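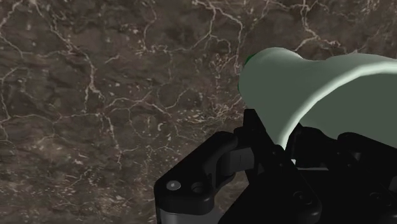 Flerkby Glaze Shop: Frequently Asked Questions
Last updated 4 Sep 2026

Orders and pickup

Do I need an account to order?
No. You can check out as a guest with an email address. An account saves your past orders and your glaze notes, and you can open one later using the same email.

What is the smallest order you ship?
One pint jar of any liquid glaze, or one pound of dry glaze. Clay ships by the box only.

Can I pick up my order?
Yes, at the Zolovside counter. Choose "Pickup" at checkout and wait for the ready email before you drive over. Bring the order number. We hold orders for two weeks and then put them back on the shelf and refund you, less the card fee.

Do you ship in winter?
Dry glaze ships all year. Liquid glaze does not ship during hard freezes. If your order is held for weather you will get an email, and you can switch to dry at no charge.

Using our glazes

Which glazes are food safe?
Look for "dinnerware" on the label. Those glazes were tested on our own clay at the listed cone. Your clay, kiln and thickness may give a different result, so if you sell your pots, send a fired piece to a lab. Glazes marked "decorative" should stay off any surface that touches food.

How many coats should I brush on?
Three for most of the line. The Harries series needs two, and a third coat will make it run. Let each coat lose its shine before you start the next.

My green came out gray. What happened?
Usually the coat was too thin or the kiln did not reach temperature. Put a witness cone on the same shelf as the pot and check it against the cone on the label. The Drundeck greens also lose color next to some dark clays. Try a test tile first.

Can I mix two of your glazes?
You can, but we can't tell you how the mix will fire, and it no longer counts as dinnerware.

How do I thin a glaze that has dried out?
Add water a spoonful at a time and stir well. Let it sit overnight, then put it through an 80 mesh sieve. Do not add vinegar unless the label says to.

How slowly should I heat the first firing?
For mugs and bowls with even walls, we go up 152 degrees F per hour until the kiln is past the boiling point of water, then 300 per hour to the end. Thick pieces need more time at the start. Do not open the lid above 400 degrees.

Returns and problems

Can I return a jar?
Unopened jars can come back within 30 days. We do not take back opened jars or cut boxes of clay.

A jar arrived broken. What should I do?
Send a photo of the jar and the shipping label within five days. We will replace it. You do not need to mail it back.

Do you give discounts to schools?
Yes, on orders over $300. Email a purchase order or a note on school letterhead.

Who do I contact with a question that isn't listed?
Write to Rosimeire Sales at the help desk, using the contact form. For firing problems, include the glaze name, the clay, the cone and a photo of the pot. Replies take two working days.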